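Home | Travel updates | Routes | Contact

Unance Travel Advice

1/5 Endley Airport will change its rules on hand luggage in February. Passengers on all Cistance services should read this thread before they pack.

2/5 Each passenger may bring one cabin bag of up to 20 litres free of charge. Larger bags must be booked into the hold at a cost of £39 each way.

3/5 The new rules apply to 101 weekly departures. Bookings already made with a larger cabin bag included will be honoured at no extra charge. 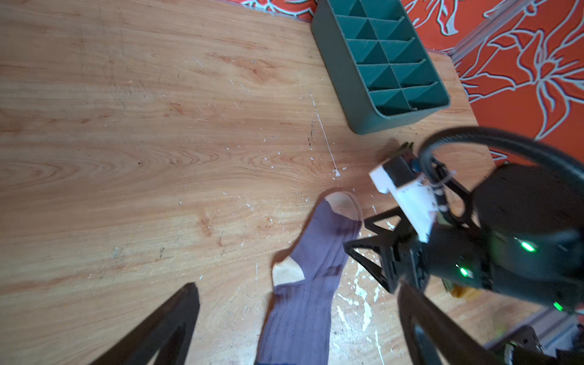
Wooden tabletop and patterned orange carpet.

4/5 Travellers connecting to Ateş services must collect hold luggage at Endley and check it in again. The transfer desk opens at 5 am and closes after the last departure.

5/5 We have received 427 enquiries on this matter and are replying in the order in which they arrived. Please have your booking number ready when you contact us.

Print this page | E-mail this page

Recent items
Endley car park: new drop-off charges
Ateş adds a second evening flight
Refunds for cancelled Cistance services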